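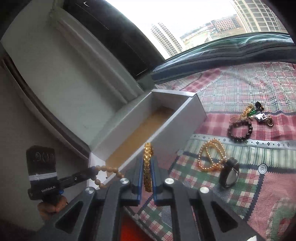

Figure 2. Gold bangle, open box and the pieces still to be packed.

Section 2: Packing the Mellolura Jewelry Box

Before you start, give yourself a comfortable place to work. A made bed is ideal, and many of our customers tell us they like it better than a table, as a bead that drops onto a sheet doesn't roll very far. Set the white box down with its lid folded open and leaning back against the wall, so both hands are free for the jewelry.

1. Lay your pieces out on the sheet with a little room between them. Bracelets, necklaces and watches can all go down together at this stage, and so can the keychains you have been meaning to sort out since June.

2. Look over each bangle before it goes in. A scalloped or textured surface collects hand lotion in the low spots, and a soft, dry cloth will lift most of it out.

3. Place the bangles on the tan lining first. They keep their shape whatever you do with them, and the softer pieces can then be settled around them.

4. Add the bead bracelets next. Lower each one in as an open circle and check that no beads are left hanging over the front rim.

Note: Wooden beads and pale beads are best kept a little apart, particularly if the wooden ones are dark and fairly new.

5. Coil bead necklaces in loose loops, about as wide as your palm, and lift the whole coil in with your fingers spread underneath. If a loop slips, put the necklace back on the sheet and begin again. It takes less time than picking out a knot later on!

6. Work keychains and charms free of one another before packing them. Start from the largest ring and take off one charm at a time. A pendant of green stone or glass deserves its own small pouch (part 229, sold separately).

7. Put the wristwatch in last, with its face turned away from anything metal.

Caution: Do not press the lid down over a piece that stands higher than the walls. The box is cardboard, and the corners will bow.

Caution: Keep small charms away from children and pets while you sort.

For a box that is already full, see Section 11, Adding a Second Box.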